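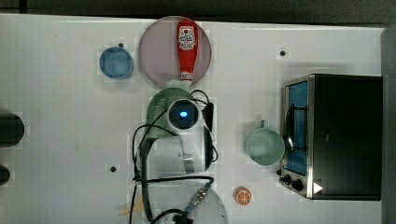
Drekulport Grooves, a loop and stem pack for house and techno

Forty-four drum loops, 26 bass lines and a folder of odd percussion, all taken from the live sets Eliseo Quezada and I played as Salldale. Every file is 24-bit WAV, and every loop starts on the one, so you can drop them straight into your sequencer and go!
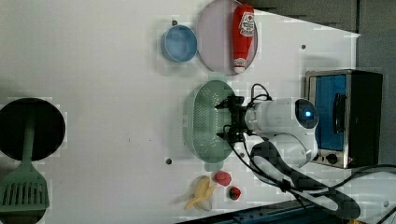
Contents

drums/ full loops, plus kick and hats on their own
bass/ dry takes only, tempo and key in the file name
perc/ one-shots, about 200 of them, sorted by pitch
stems/ the complete parts of "Hidayat" and "Zultport"

The swing is played by hand, and I left it in. Please try it before you quantize, it's half the fun. 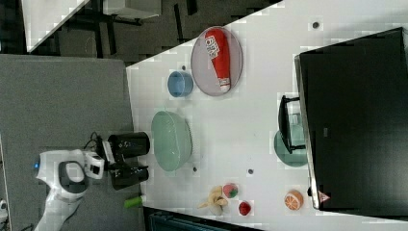
Known issues

Two of the bass takes clip a little on the first note. Tempo drifts in the "Zultport" stems after the break (we got excited), so warp them by ear.
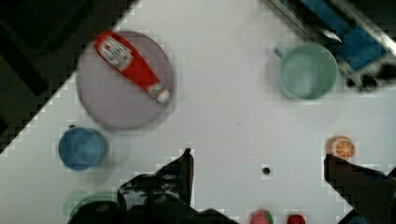

The perc folder is my favorite, and it's still growing. Remigiusz Bielecka is sending a batch of kitchen sounds in November, and I can't wait to hear what he gets out of a squeeze bottle of ketchup and a blue cup. Pitched down an octave, I bet either one could carry a whole breakdown. If you make a track with any of this, send it over, even if it's unfinished!

License: CC BY 4.0, credit Salldale.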